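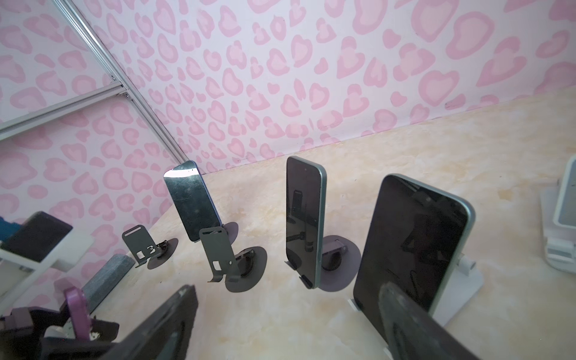 Phone stands against the pink leopard paper

I have been meaning to write up the phone stands since May, when I bought the first one, and now there are enough of them that it makes a proper post. I'm not a reviewer and none of these were sent to me. I paid for all of them, apart from one that Pramila passed on when she cleared out her desk.

It started with neck ache. I work from the kitchen most days and the phone used to lie flat next to the laptop, so every time it lit up I looked down at it. Pramila Vashisht, who I used to share an office with, told me to stand it up and stop moaning. I bought a white plastic one from Zurkby because it was cheap and they had it in the shop. Then I wanted one for the bedroom, then one for video calls with my sister, and it went on from there.

The white plastic one

It has a flat base and an angled arm, and the phone leans back in it. For reading recipes or watching something while you peel potatoes it does the job. It weighs next to nothing, so if you poke at the screen with any force it slides backwards. I put a bit of rubber matting under mine and that helped. I also don't love the colour. White plastic shows every tea splash and I seem to make a lot of those.

It does go nicely with the pink, I'll give it that.

The metal ones

These are what I use now. They're a bent sheet of thin metal with a slot cut near the top, a little hinge, and a round flat base like a disc. I ordered the first from Hakari and liked it enough to get more. The hinge was stiff to begin with and I thought I'd been sent a faulty one, but it eased off after a week of fiddling and has stayed where I put it ever since.

What I like best is the round base. On a square one the phone always ends up looking slightly crooked to me and I spend half the morning straightening it. With a disc you turn it until it faces you and leave it alone. The lip at the front is quite small, which worried me, but I've not had a phone come off it yet. A fat case might be another matter. Yareli Ponce has one of those wallet cases with a flap and she couldn't get on with the stand at all, the flap kept getting underneath.

Upright is how I keep the phone nearly all the time. It will go on its side too, but if you charge from the bottom of the phone then sideways is easier on the cable.
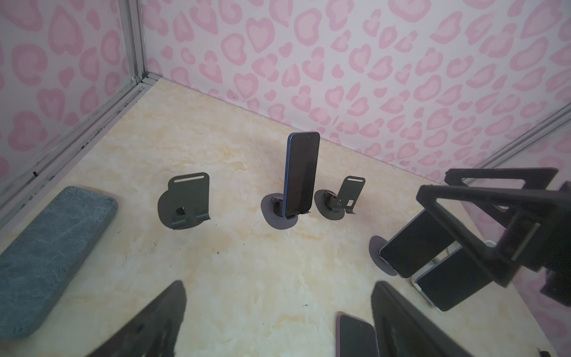 The wallpaper and the marble

A couple of people asked about this after my last post, so I'll put it down once. The pink paper is a leopard sort of print, and if you look at it long enough the spots turn into hearts. I got the end of a roll from Chávez, the decorating shop by the station, and it covered what I needed with a strip left over that I've used to line a drawer. Pattern matching at the corner was a pain. Rigoberto held the top while I did the bottom and we still had to peel it off and start again.

The marble is a marble pattern, cream and beige with a bit of yellow in it. I chose it because I thought pale would look clean. Pale shows specks. I give it a wipe with a damp cloth and washing-up liquid and have stopped expecting it to look like the brochure.

The metal rail along the bottom is another thing. Black muck collects in it and a cloth doesn't reach. An old toothbrush does some of it, and Zyanya Cárdenas says to try a cotton bud with white spirit, so that's a job for the weekend.

Where they're all going

I don't need this many in one house, I do know that. One metal stand stays by the laptop and one goes upstairs. The white one is going to my dad, who props his phone against the fruit bowl at the moment. If anyone local wants the last one, leave a comment and we'll sort something out.

Posted 31 Oct 2019 in Home, Desk things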